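Cuidar de un brazo que abre cajones

18 de enero de 2025

Hacía semanas que quería sentarme a escribir esto y siempre aparecía otra cosa, así que perdonad si hoy me enrollo. Varios de los que me leéis me habéis preguntado qué hago exactamente cuando digo que «estoy con la celda», y la verdad es que nunca sé contestar en dos frases. Mi madre, por ejemplo, sigue pensando que programo robots. Ojalá. Yo los limpio, los aprieto, los pongo rectos y les hablo un poco (esto último no consta en ningún parte de trabajo).

La celda de la que os voy a hablar es la 2, en el taller de Olholm, al fondo, pasado el almacén de perfiles. Un brazo, una pinza de dos dedos, una cámara pequeña en la muñeca y un mueble viejo con tiradores. El brazo practica con el mueble: se acerca, agarra, tira, suelta, vuelta a empezar. Dicho así parece poca cosa, y cuando llegué yo también lo pensé. Luego descubrí que un cajón barato que roza en la guía es capaz de desajustarte en una mañana lo que tardaste una tarde en dejar fino.

Empiezo por la pinza, que es lo que más cariño me da y lo que más guerra me ha dado. Los dedos llevan unas puntas planas negras, y esas puntas son las que se comen todo el trabajo. Cada vez que el brazo tira de algo con un poco de ángulo, la punta quiere girar sobre su tornillo. No gira, claro, o no debería, pero se va moviendo una nada, y esa nada se acumula. El aviso suele ser un ruidito seco al cerrar, como cuando se chascan los dedos. Si lo oyes, para. Yo al principio no paraba, apuntaba «ruido al cerrar, vigilar» en la libreta y me iba a comer tan contenta.

Ahora hago lo siguiente cada vez que empiezo turno. Cierro la pinza despacio, en manual, sin nada en medio, y miro a contraluz si las dos puntas se juntan planas o si queda una cuña de luz por arriba. Si hay cuña, aflojo los dos lados (los dos, no solo el que parece culpable, que ahí he picado más veces de las que me gustaría reconocer), vuelvo a cerrar con muy poca fuerza para que las puntas se asienten la una contra la otra, y aprieto en esa posición. Primero medio apretón a un lado, luego medio al otro, y después lo definitivo con la llave dinamométrica. En cuanto aprietas uno del todo antes de tocar el otro, la punta se te va un pelo y a repetir.

Fenna Visser, que montó la celda antes de que yo llegara y que ahora está en el proyecto Stonness, me dejó una hoja con los pares de apriete pegada dentro de la puerta del armario eléctrico. Una hoja estupenda, con una letra preciosa, y con una mancha de café justo encima del valor que más falta me hacía. Le escribí para preguntárselo y me contestó con una foto de su propia copia. Manchada en el mismo sitio. Al final lo sacamos del manual, y desde entonces hay una copia plastificada al lado de la otra, que no he tenido corazón para quitar.

Lo del suelo y las cintas es otra historia. La zona de trabajo está marcada con cinta de carrocero azul en cuadrados grandes, y sirve para algo tan tonto y tan importante como saber dónde estaba el mueble ayer. El mueble se mueve. Se mueve porque el brazo tira de él, porque alguien barre, porque alguien lo aparta para buscar un tornillo y lo devuelve «igual». Con la cuadrícula, por lo menos, te das cuenta. Yo pego la esquina delantera a una referencia, compruebo que el canto va paralelo a la cinta y solo entonces arranco la secuencia de calibración.

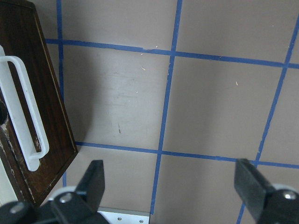 La cinta hay que renovarla, y para esto sí tengo manías. Nunca la arranco toda a la vez. Quito una tira, limpio esa franja con un trapo apenas húmedo, espero a que se seque de verdad y pongo la nueva estirándola desde los dos extremos antes de bajarla. Si la vas pegando según desenrollas, te sale una curva preciosa que no ves hasta que te levantas. Después la siguiente, usando las que todavía no has tocado como guía. Una vez, con toda mi buena intención, lo arranqué todo de golpe para dejarlo «como nuevo», y pasé el resto de la tarde de rodillas con una escuadra y un metro, acordándome de toda mi familia.

Los bordes se deshilachan antes que nada. Durante un tiempo los recortaba con un cúter, hasta que vi que estaba rayando la superficie por debajo. Ahora, si un borde está muy feo, cambio la tira y ya está. La cinta de Robles me aguanta bastante bien, aunque hay que guardarla lejos del radiador o el pegamento se queda en la mesa y no en el papel.

Sigo con la cámara de la muñeca, que es la gran olvidada. Es pequeñita, va atornillada a un soporte y todo el mundo se acuerda de ella el día que falla. El mantenimiento es de lo más sencillo: paño de microfibra, sin líquido, comprobar que el soporte no baila y mirar que el cable haga su curva sin tirantez cuando la muñeca gira hasta el tope. Esto del cable lo repito mucho porque fue mi primera avería seria. En octubre el brazo empezó a pararse a media maniobra. A veces hacía la mañana entera sin una queja y a veces se plantaba nada más empezar, siempre con el mismo código, el 404. Ya os imagináis los chistes en la cocina. «Robot no encontrado». Tres días de chistes.

Cambié el conector del lado del armario. Nada. Cambié el puerto. Nada. Reinstalé el programa de Stemik que recoge la señal, que me llevó una tarde entera por culpa de una licencia caducada, y tampoco. Lo que pasaba era que una brida, apretada con demasiado entusiasmo (la mía, para qué lo voy a negar), pellizcaba el cable justo en el punto donde la muñeca gira hacia dentro. Con el brazo quieto, señal perfecta. Con el brazo girado hacia un tirador bajo, un microcorte. Y yo haciendo todas las pruebas con el brazo quieto, aparcadito en su posición de reposo, como si las averías vinieran a verte por educación.

Desde entonces pruebo los cables siempre en movimiento. Pongo el brazo a velocidad mínima, con la mano en el mando y el pulgar bien cerca de la parada, le hago recorrer las posturas más forzadas que usa en el trabajo real y dejo la señal abierta en la pantalla. Si hay un corte, aparece. Y las bridas las pongo ahora de velcro en todo lo que se mueve. Cuestan un poco más y quedan más feas, pero dejan respirar.

¿Y el mueble? El mueble también se mantiene, aunque suene raro. Aprieto los tiradores por detrás, aspiro las guías y les pongo una pizca de cera seca, muy poca. Aquí hay un equilibrio delicado, y lo hablé largo y tendido con los compañeros que usan los datos: si dejo el cajón demasiado suave, el brazo aprende con un cajón que no existe en ninguna casa. Así que lo que busco es que roce siempre igual. Que sea un cajón un poco malo, pero malo de manera constante. Los golpes de las esquinas y esas cosas no los toco. Me ofrecieron cambiarlo por uno nuevo y dije que no, que a este ya le tengo cogido el punto.

La limpieza general la hago al final, con el brazo sin tensión y la llave quitada y en mi bolsillo. En el bolsillo, insisto, y no encima de la mesa. Paso un pincel de cerdas suaves por los rincones de la pinza, donde se mete un polvillo que no sé de dónde sale, y reviso los tornillos uno a uno. Cada tornillo revisado lleva una rayita de rotulador que cruza de la cabeza a la carcasa, y si un día la raya no coincide, ese tornillo se ha movido. Es un truco viejísimo que me enseñaron arreglando cintas transportadoras y que vale exactamente igual para una pinza que cuesta como un coche de segunda mano.

Luego está la libreta. Ya sé que tenemos un sistema informático con sus campos y sus desplegables, y lo relleno, de verdad que lo relleno. Pero en la libreta cabe lo que en los desplegables no: «hoy suena más grave», «huele un poco a caliente al arrancar, luego se pasa», «alguien ha movido la silla y el brazo casi la toca». La última entrada de antes de las vacaciones era la 542, y cuando volví y la leí supe enseguida por dónde seguir. En el sistema ponía «OK».

Me queda por resolver una cosilla que me tiene mosca. Cuando el taller está muy frío a primera hora, las primeras maniobras salen un poco perezosas y la pinza llega un instante tarde al tirador. Luego se le pasa sola. He empezado a darle unos minutos de calentamiento, moviéndolo en vacío, mientras yo me hago el té, y parece que ayuda, pero todavía no me fío. Puede ser la grasa, puede ser el freno de una articulación, puede ser que yo a esas horas también vaya lenta y lo vea todo con retraso. Fenna cree que es la grasa. Le he prometido que el próximo día frío pongo el cronómetro antes de tocar nada, y que le paso los tiempos.

Si alguno de vosotros cuida de un brazo parecido y ha pasado por lo mismo, contadme en los comentarios qué grasa usáis y cada cuánto la cambiáis, que me vendría de maravilla. Y quien me preguntó por el soporte de la cámara, no me he olvidado: tengo que buscar el plano, que está en algún cajón (de los míos, de los que no abre el robot).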